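Folding sports shirts, second attempt

In February I wrote that I had finished with the closet. It was not true. The upper shelf was finished, but the lower one was still full of basketball and running shirts, and every time I pulled one out, 2 others came with it.

My mother taught me to fold with the sleeves turned in to the back. It is a good method for cotton. A basketball jersey has no sleeves, and the material is smooth, so the pile slides to one side before I close the door. I tried to roll them as my cousin does in her suitcase. The rolls opened by themselves during the night.

Larasati Lau from my evening course in Hutapea gave me better advice. She lays the jersey flat, pulls the shoulders straight, and folds it the long way first, so that both armholes lie on each other. Then she folds from the bottom in three parts and puts it in the drawer standing up, like a book. I have now done 13 of them in this way and they are still standing after one week. For the drawer I use a shoe box without the lid, cut a little lower with scissors.

The most difficult part for me is still the shoulders. If they are not straight at the beginning, the whole package becomes thick on one side and it falls over in the box. With a red Bulls jersey you can notice this quickly, for the white trim at the armhole likes to bunch up and fold over itself, and it must be pulled out to the corner before anything else. I also learned to smooth the part around the number with a flat hand. Next I will do the socks, which I do not look forward to.

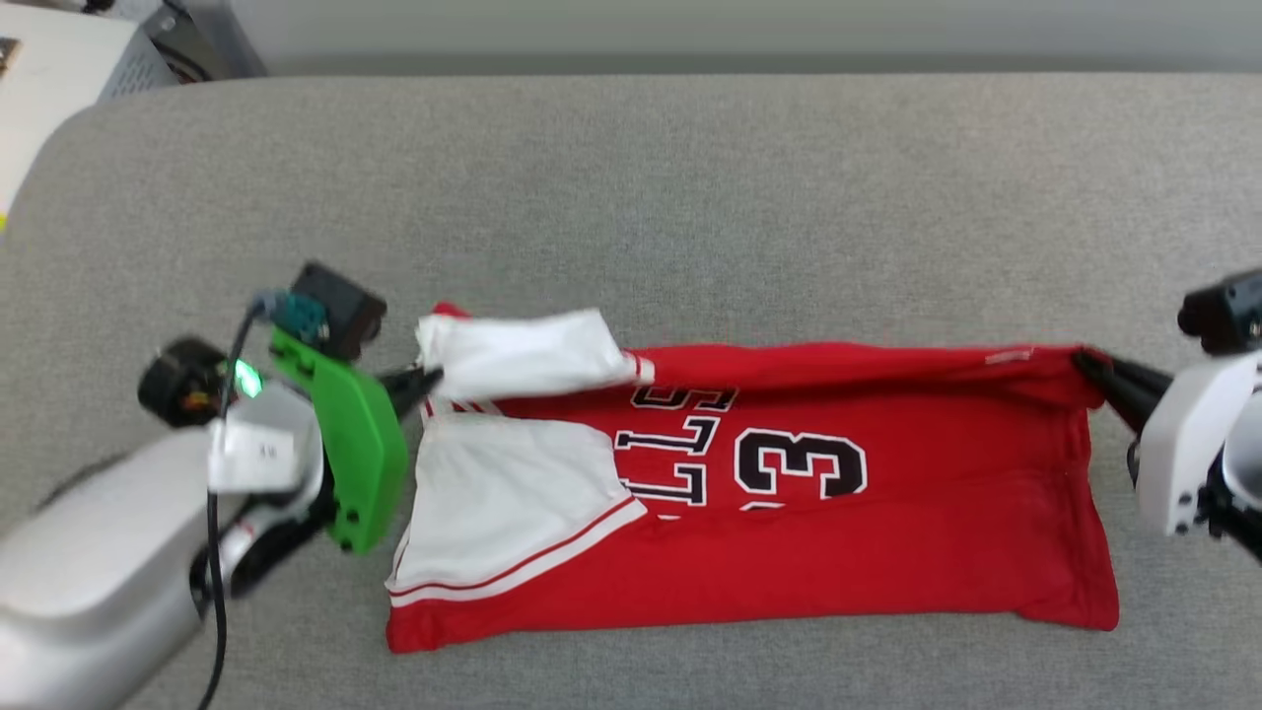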